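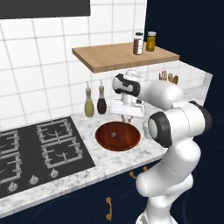 Simulated kitchen, Drokix arm above the sink basin.

Progress report to the Altano program office
Prepared by Svenja Reuter, 2020-03-26

Summary

We promised you 500 clean simulated runs by the end of this period. We have 100, plus a fault we did not have when we last wrote. The budget is fine. Failing has been very cheap.

What went wrong

On the second day of batch runs, the arm began pushing its fingers into the marble next to the sink and carrying on as if marble were air. The simulator did not object. The planner logged each of these runs as a success, and for one happy afternoon our numbers were the best in the history of the project.

Lakatos, our collision checker, had been reading an old counter model that sat 4 cm lower than the one on screen. The mismatch came in with the Tenis scene update, which I approved. On a real arm this would have meant a protective stop at best and a new gripper at worst, so we are treating it as a safety matter and have filed it as one.

Wrist view

The wrist view is what we now check by hand before a batch is released. Fingers open, nothing held, marble and bowls ahead: a dull picture, and we have grown fond of dull. 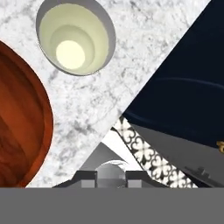
Corrective actions

1. Both counter models now load from one file. Done.
2. Any run with finger contact below the counter surface is marked as failed, however pleased the planner is with itself. Done.
3. All runs since the scene update are being repeated. We need 2 more weeks of compute for this.

Request

Please move the hardware trial to May. The real counter is also marble, and we would like to give it back.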